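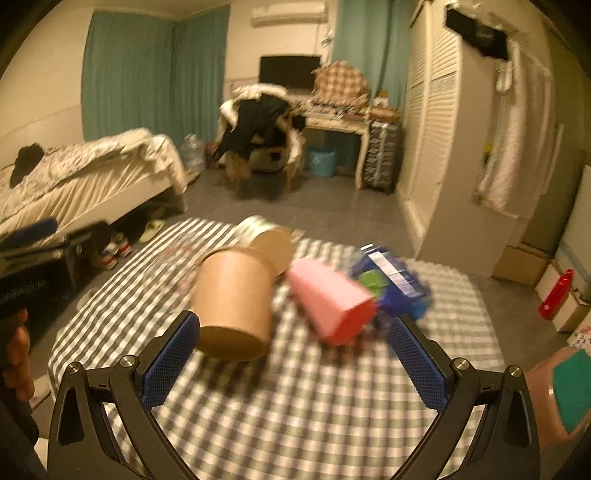

## Tollska 4: estimación de trayectoria y segmentación para pinzas de mano

Tollska convierte vídeo de muñeca en trayectorias de seis grados de libertad, apertura de pinza y máscaras por objeto. Lo he usado durante agosto con tareas de mesa en interiores domésticos. La versión anterior la descarté por la gestión de relojes, que obligaba a corregir los desfases a mano.

### Instalación

Se distribuye como contenedor y como paquete de Python. El contenedor arranca sin incidencias. El paquete fija una versión antigua de la biblioteca de optimización y entra en conflicto con Midulow, el planificador que tenemos aguas abajo; hay que mantener dos entornos separados. La documentación lo menciona en una nota al pie del apartado de licencias.

### Odometría visual

Procesé 1185 episodios. La inicialización es rápida y la deriva se mantiene baja mientras haya fondo con textura a varias profundidades. Los suelos lisos y las cortinas de un solo color aportan poco. Los manteles de cuadros plantean el problema contrario: muchas esquinas, todas parecidas, y el emparejador salta un periodo del patrón cuando la mano gira deprisa. El parámetro `repeat_guard` lo corrige, pero viene desactivado y encarece cada fotograma.

La máscara de la propia pinza es fija y se define en YAML. Con los dedos abiertos funciona. Al cerrar, los bordes de las almohadillas salen del polígono y el optimizador los toma por puntos estáticos. Nkrumah Ofori escribió un parche que interpola el polígono según la apertura – está abierto en el repositorio y sin revisar. 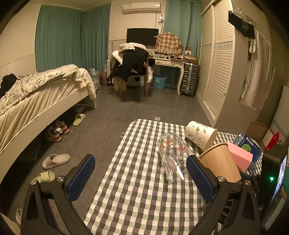 La segmentación es la parte que más ha cambiado. El modelo ya no pide una lista de clases y propaga las máscaras en ambos sentidos temporales. Con cartón y papel, incluso con vasos volcados que se tapan unos a otros, los contornos son estables. El vidrio sigue siendo el punto débil: un vaso transparente tumbado, con los cuadros del mantel visibles a través de la pared, se fragmenta en tantas regiones como dibujos lleva impresos. Unir los fragmentos en el editor cuesta dos clics por región, y la unión no se propaga al resto del episodio salvo que se relance el seguimiento.

### Planificación

El exportador a Midulow genera poses de agarre con su covarianza. Se agradece, aunque el convenio de ejes de la muñeca no coincide con el de la versión 3 y no hay aviso de migración. Eleri Penry lo detectó un domingo al ver todos los agarres girados 90 grados en el visor.

El servidor de inferencia declara una latencia de 200 ms. En mi equipo se cumple con una sola cámara. Con dos, la cola crece sin límite y conviene descartar fotogramas en el cliente.

### Herramientas

- Visor: correcto. La línea de tiempo admite 2498 marcas por sesión; a partir de ahí deja de guardar y no muestra error.
- Línea de comandos: completa, con códigos de salida coherentes.
- Registro: demasiado verboso en el nivel por defecto.

### Valoración

Lo mantengo para odometría, con `repeat_guard` activo y el parche de la máscara. Para objetos transparentes sigo con el segmentador de Gumudside, más lento pero con mejores bordes. Queda pendiente repetir las pruebas con el calibrador de Powell, que modela el obturador rodante.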